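Print this page | E-mail this page

Minutes, Equipment Planning Meeting, Feeding Assistance Project
July
Posted by Leonor Cordeiro

Present: Gil-soo Heo (chair), Leonor Cordeiro (minutes), Irfan Sopacua, Graça Moreira
By phone: Armindo Cunha
Start 9:30 a.m.

1. Previous minutes
Accepted with one correction. The Fosby quote was listed as including shipping. It does not.

2. Scope of the purchase
Gil-soo Heo restated the scope. The request covers a second arm station for the pet feeding task, with gripper fingers, a wrist camera and spare cables. The tabletop items stay as they are: raised ceramic bowl, glass container of dry kibble, black scoop. No custom dispenser will be bought in this round. The task is to be done with goods an owner would already have in the kitchen. 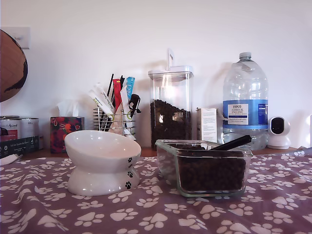
Armindo Cunha objected that keeping household goods in the task makes the budget harder to fix, as any replacement bowl or container may differ in height and rim shape, and every change means new grasp settings. He asked that duplicates be bought now and stored. Gil-soo Heo agreed in principle. Irfan Sopacua asked that the duplicates go under consumables and not under equipment, so that they do not need a second signature. Agreed.

3. Arm quotes
Two quotes were received, from Destero and Fosby. Liang did not reply by the deadline and will not be chased again.
Destero: 3,000 for the refurbished arm with controller. Fingers not included.
Fosby: higher base price, fingers included, longer lead time. Revised figure with shipping still to come.
Graça Moreira noted that the Destero controller uses the same connector as the present station and that existing cables can be shared. Irfan Sopacua wants the warranty terms in writing before any order. The meeting leaned toward Destero. No vote taken.

4. Gripper fingers
The present wedge fingers were discussed. The scoop handle is narrow and is held between the two finger faces, which leaves little margin if the handle turns while the scoop is being tipped over the bowl. Irfan Sopacua proposed pads with a shallow groove. Pumside has quoted 786 for a set with mounting plates, delivery up to 19 working days. Armindo Cunha would like a sample pad first. Leonor Cordeiro to ask whether Pumside will lend one. 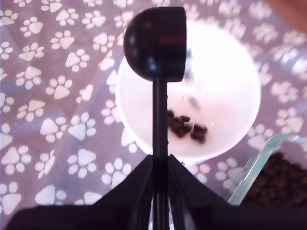 BUDGET AND PURCHASING

5. Budget lines
Arm and controller: equipment line, held until the warranty terms arrive.
Finger set: equipment line, approved subject to the sample.
Duplicate bowl, container and scoop: consumables.
Spare cables: Graça Moreira pointed out that the cable on the present arm hangs in a loop beside the gripper and asked for clips to be added to the order. Added to consumables.
Wrist camera: same model as now. Price to be confirmed.

6. Bench space
The second station needs its own table. Sharing one table was ruled out on reach. Graça Moreira will measure the side room on Saturday and report by e-mail. Power outlets there are on one wall only, so an extension may have to be costed.
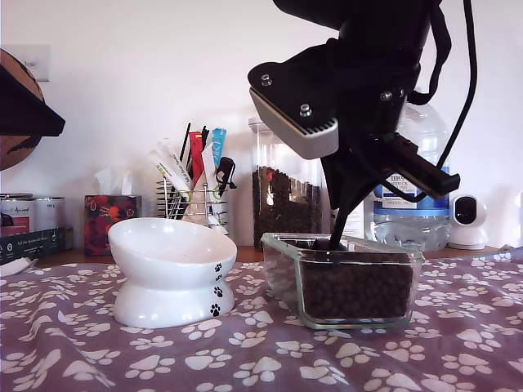

Gripper finger in the kibble container, current station.

7. Actions
Leonor Cordeiro: sample pad from Pumside; revised Fosby figure.
Irfan Sopacua: Destero warranty terms.
Graça Moreira: side room measurements, outlet positions.
Armindo Cunha: list of duplicates with dimensions, 3 of each.

8. Next meeting
To be set once both quotes are complete. Closed 10:40 a.m.

Print this page | E-mail this page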